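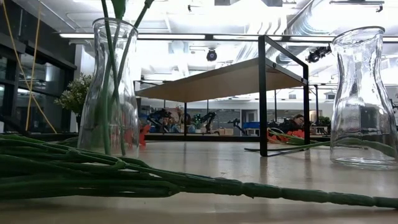
3.2 Artificial stems and the upkeep of shared rooms

The second part of the study looks at how people in shared housing decide what to put on common tables, and what happens to those objects over a year. We visited buildings in Plidstead and Zeltham and spoke with 55 residents. Interviews lasted nearly 40 minutes and took place in the room under discussion whenever residents agreed to it.

Flowers came up in most interviews, usually when we asked who looks after the room. Fresh flowers were linked to a person. Residents could often name the neighbor who had brought the last bunch and who had changed the water. Artificial flowers were linked to the building. They were described as having "always been there," even in Zeltham, where the common room opened only in July of the year before our visit.

The distinction matters for our argument about upkeep. Earlier work on shared kitchens treats neglect as a failure to agree on tasks. In our interviews the tasks were agreed on, but they attached only to things that could visibly go bad. A vase of cut flowers sets its own deadline. Artificial stems gather dust slowly, and residents gave very different answers when asked how often they should be washed. Several had not thought of them as something that could be washed. 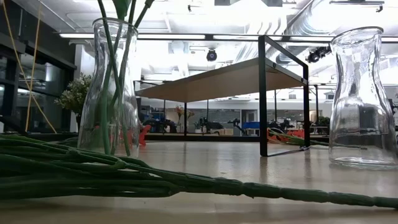
Figure 4. Artificial stems lying on a light wood tabletop, with further stems in a clear glass vase.

Container choice followed a similar pattern. Clear glass was preferred for both kinds of flower, although it shows the lower ends of artificial stems. One resident in Plidstead said she would have picked a ceramic pot, "but then you'd think someone had bought it." Glass was seen as neutral. It could be left on a table without seeming to belong to anyone, and it could be moved without asking.

Moving things without asking was the most common source of small complaints. In Plidstead, the common room is used for meals, card games and a weekly sewing group, and the table has to be cleared each time. Residents who cleared it did not always put things back. Over our visits the table arrangement was found on the windowsill, on top of the piano and once in the hallway. None of the people we interviewed described this as a serious problem, but many remembered the exact place where they had found it.

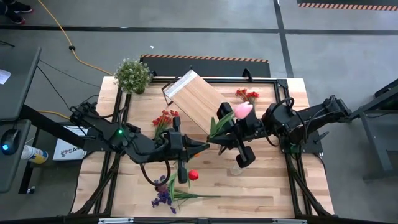
We coded these accounts by whether the speaker described the arrangement as finished or unfinished. Residents who had taken part in setting it up nearly always treated it as unfinished. They talked about adding a stem, turning the vase or changing the colors with the season. Those who had moved in later treated it as finished and were unwilling to alter it, even when they disliked it. Length of residence was a weaker guide than we expected. A man who had lived in Zeltham from the opening but had missed the first furnishing day spoke like a newcomer.

Two limits should be noted. Both buildings employ a part-time cleaner, so dust was partly handled outside the arrangements residents described. We also did not interview people who avoid the common rooms, and their views on the furnishings may be quite different. Section 3.3 turns to chairs, where ownership was stated more openly.

12 shares | 3 comments

Comments

stimden_reader: In our building the fake flowers get moved every time there is a birthday. Same windowsill story. Did you ask about curtains at all?

Willy Schouten: Useful section. I would like to see the coding sheet for finished and unfinished, as I'm not sure I could apply it from the text alone.

M.: Is 3.3 online yet? The link at the bottom of the contents page goes back to 3.1.

Contact | Copyright 2024 the authors | Back to top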